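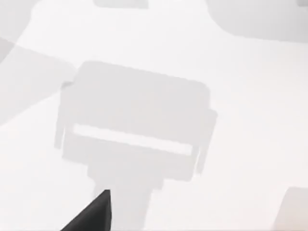

Week 6: Talking patients through a treatment plan

Okay, last week we got through charting, and most of you survived it. Now for the part I love — sitting down with a real person and explaining what we'd like to do in their mouth, and why.

Start with the problem, in words they already use. I still hear students say "recurrent decay at the distal margin" to someone who drives a bus for a living. Say there's a new cavity at the back edge of the old filling. Then stop talking for a bit! People need a moment, and the question they ask next tells you what they're worried about.

Our practice case is the one from the reader, Gwion Trevor: cracked lower molar, no pain, hasn't seen a dentist in 3 years. You have 2 choices to put to him, a crown or a large filling. The crown at the Jistden clinic comes to 900 before insurance, so please don't save the money part for the front desk. He'll want to hear it from you, in the chair, sitting up (not tipped back with a bib on).

Read chapter 6 of Price before lab. The section on consent is dry but short, and I'll be borrowing from it for the quiz. Skip the pages on billing software, we do that in November.
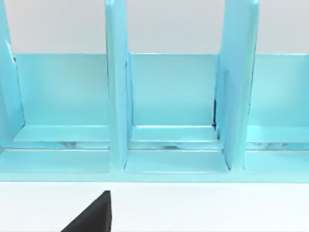
Desk organizer with upright dividers.

For lab, pair up and take turns being Gwion. Whoever plays the dentist gets almost 6 minutes, then swap. Dilwyn Watkins will be going from pair to pair with the feedback sheets, and he's tougher than I am about jargon, so be warned.

Things I'll listen for: did you mention doing nothing as an option, and what might happen to the tooth? Did you ask him to tell the plan back to you in his own words? Did you write down what he said — his words, not yours?

Notes go in the Dirunari folder under your own name by 6 p.m.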